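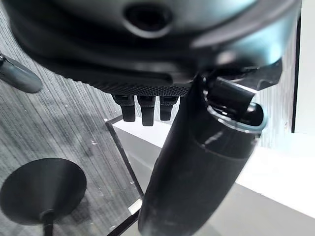 Forums > Workshop Talk > Automation and Gadgets > Are machines any good at chores yet?

Last updated: September 10, 2021

kwendt
Right, settle an argument for me. My brother-in-law reckons we'll all have a robot putting the dishes away in a couple of years. I run a small shop fixing coffee gear and I've been watching this stuff for ages, and I still can't see it. Picking up a drink bottle is one thing. Picking it up, working out it's dirty, unscrewing the lid, washing behind the seal and finding somewhere to stand it to dry is a whole other afternoon. Would anyone here pay real money for one right now?

girish_c
I would! Not to do the lot, mind you. If it cleared the bench every night and put things on a rack I'd be over the moon. I think people get hung up on wanting it to do the job the way Mum does it. My dishwasher doesn't wash like Mum either and I love it.

MarinK
The dishwasher is a box that squirts water though, Girish. You do all the hard bits yourself, the scraping and stacking and getting the cups out from under the couch. That's my whole beef with this.

Look at the bottle up top. Black bottle, black lid, and the fingers have it right up at the lid end with the whole thing on a steep slant. Fine for lifting. Now stand it upright on a shelf between two others without knocking them over. I'd want to see that done 500 times before I let it near my kitchen.

girish_c
500! I couldn't do that 500 times. I broke a mug on Tuesday.

anjani.l
Popping in from the shop-floor side. We had a Stender arm on trial at Priltau last November, doing bin to tray, same plastic housing all day long. Brilliant at it, never got bored, and it cost us 2 good people a fortnight of swearing to set up. Then somebody changed the colour of the trays and it sulked until the tech came back. So my answer is yes for chores that never change and no for the rest, and home is pretty much all the rest.

kwendt
That's sort of where I've landed, Anjani. What's the go with dark shiny stuff, does it still muck them up? Half of what comes across my bench is black or chrome.

anjani.l
Depends on the camera and the lighting. Ours was hopeless with chrome. Glass too, we ended up taping over a clear lid so it would stop reaching straight through. I noticed there's a glass panel on that grey woodgrain in the photo and my first thought was ugh, reflections.

zbig_z
I'll disagree with pretty much everybody. I fit kitchens, and you lot are judging the hands when the hands are good enough. Look at that grip on the lid, an angular finger pressed in near the clip. I've had apprentices hold a drill worse. The trouble is houses. Nine cupboards and every one of them packed by a different member of the family. Give me a customer who'd let me build the kitchen around the machine and I reckon you could have the dishes sorted tomorrow.

MarinK
So the robot's cheap, I just need a new kitchen. Good one, Zbig. I'm sure there's no conflict of interest there!

zbig_z
Mate, you needed a new kitchen anyway, I've seen it.

girish_c
Has anybody tried the Tukel one? Mate at work keeps banging on about it but he's only watched the videos.

anjani.l
Videos are always sped up. Ask him to find one with a clock on the wall.

kwendt
Haven't tried it. I did ask Venckus for a quote on a bench unit and put the phone down fairly gently. For now I'm sticking with the rack and a tea towel. I'll show the brother-in-law this thread on Sunday and he can argue with Zbig.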